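Door handle

A door handle is the part of a door that people touch most and look at least. It lets a person open or close the door without pushing on the panel, and in most cases it also works the latch. The two common household forms are the knob, which is gripped and twisted, and the lever, which is pressed down. Pull handles, thumb latches and recessed sliding-door pulls make up most of the rest.

How it works

In an ordinary latched door, the handle turns a square metal bar called the spindle. The spindle passes through the door and through a small case set into its edge, where it pulls back a sloped bolt. When the handle is let go, a spring pushes the bolt out again. The slope is what allows the door to be slammed shut without anyone touching the handle, a feature much used by teenagers.

The collar between the handle and the door is known as a rose if it is small and a backplate if it is long. It hides the screws, the hole, and the quality of the work done on the hole. Spindles are sold in several thicknesses, the 8 mm square being common in much of Europe, and a handle made for one thickness will fit another only with a sleeve, or with a level of looseness that the owner learns to live with.

Knobs and levers

The knob was long the standard choice in North American homes. It takes up little room, does not catch on sleeves, and defeats most dogs. It also defeats anyone with arthritis, wet hands or two bags of groceries, and for this reason many building codes now call for levers or similar hardware in public buildings. Levers can be worked with an elbow. They can also be worked by cats, and owners of clever ones have been known to switch back.

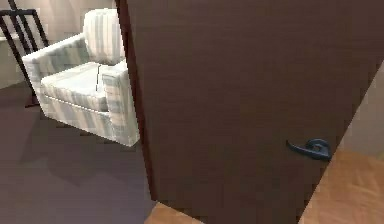 Levers come in left-hand and right-hand versions when the arm has a curve or a clear top side, though many plain ones can be flipped. The "hand" of a door is a matter of lasting confusion. The trade usually judges it from the outside of the room, while buyers tend to judge it from wherever they happen to be standing, and shops take a steady stream of returns as a result.

The Koltville pattern

One local form is the Koltville pattern, named for the town where Cornel Buzatu ran a small foundry. His lever had a heavy, drooping arm meant to look as if it had been pulled down by years of use. Customers kept reporting it as broken. The Buzatu firm printed a card explaining that the droop was intended, and later a second card explaining the first. Catalog number 415, a straight lever with no droop at all, sold far better and is seldom mentioned in writing on the firm.

A collection of Buzatu hardware is kept in Okley, in a building whose own front door has a knob. Raluca Preda's guide to the collection remains the usual source on the pattern, though Mircea Bucur disputes her dating of the earliest levers and has done so at some length.

Wear and care

The most common fault is a sagging lever, normally caused by a tired spring in the rose or the latch case. A loose handle often needs only its small set screw tightened. The screw takes a hex key of a size not found in the house.

Polished brass dulls with handling unless it is lacquered, and lacquered brass dulls once the lacquer wears through, in patches. Some makers sell the patches as a finish, at a higher price.

See also: Doorstop; Hinge; Latch; Mortise lock; Strike plate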